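Home | Features | Hair | Skin | Shops | Subscribe

The Year I Let My Hair Go Gray 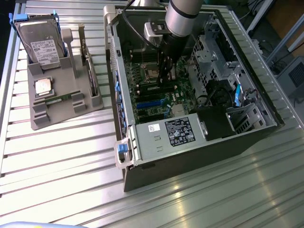

I had been coloring my own hair since college, out of a box, over the bathroom sink, and I was pretty proud of how little I spent on it. Then last May I moved to Enenthorpe, the box I always bought wasn't on the shelf at the drugstore, and I just didn't get around to looking for another one. By the end of the month I had a silver stripe down my part as wide as my thumb, and a decision to make.

I called the first salon I could find with parking. That was Girkard, a narrow little place between a shoe repair and a bakery, so the whole shop smells like cinnamon until noon and like bleach after that. I asked on the phone what it would cost to "go gray all at once" and the girl laughed (nicely!) and said to come in for a talk first. The talk is free. The thing I was asking for would have been $434 and most of a day in the chair, and even then she couldn't promise my ends would survive it.

So we took the slow road. My colorist put in fine highlights around my face, then a cool toner to take the orange out of the old dye, and cut off more length than I wanted. I'd been to my shoulders since forever. I walked out with hair at my chin and felt cold all the way to the car.

The summer was the hard part. From the front I looked fine, sort of beachy, but from the back there was a line straight across where the old brown stopped. My sister said it looked like I'd been dipped. I wore a lot of scarves and I learned to do a low twist that hid most of it, and on bad days I stood in the drugstore aisle with a box of medium ash brown in my hand. I bought one once. It's still under the sink.

What surprised me is how different gray hair feels. Mine came in coarse at the temples and soft everywhere else, and it drinks up conditioner like you wouldn't believe. My old shampoo made it squeak. Girkard sells a line called Pivow, and I resisted it for months on principle – I don't like being sold things while I'm wearing a cape – but I finally took home the purple one and I have to say I like it. Once a week, two minutes, rinse. I left it on through a whole phone call one time and went to work with lavender bangs. Two people complimented me, so who knows.

I also went over to Sethi, the barbershop across the street, when my colorist was on vacation and my neck was getting fuzzy. I'd never sat in a barber's chair in my life. They did a hot towel and a straight razor along the hairline and it took maybe ten minutes, and I've gone back every month for it. The men waiting on the bench didn't look up from their phones. I bring a paperback now and I'm usually sorry when it's my turn.

If you're thinking about doing this, go for the free talk first, and bring a picture of your natural color if you have one from before. Mine was a school photo, which made everybody in the shop very happy. Ask what the upkeep is, too. I still go in for a trim and a gloss every couple of months, and it isn't free, but I've quit keeping an old towel just for dye stains and I can go swimming without thinking about it.

My last brown inch came off this spring. I asked to keep it and then felt silly holding it, a little tuft in a paper napkin from the bakery next door. It was redder than I remembered. All those years I'd been telling people I was a brunette, and in daylight I was something closer to a penny.

My mother hasn't decided how she feels. She colors hers every five weeks, and at Easter she kept reaching over to tuck mine behind my ear, the way she did when I was little and she wanted me to get it cut. Then she asked me for the name of the purple shampoo.

Contact us | Posted 06/08/2022 | Copyright, all rights reserved | Back to top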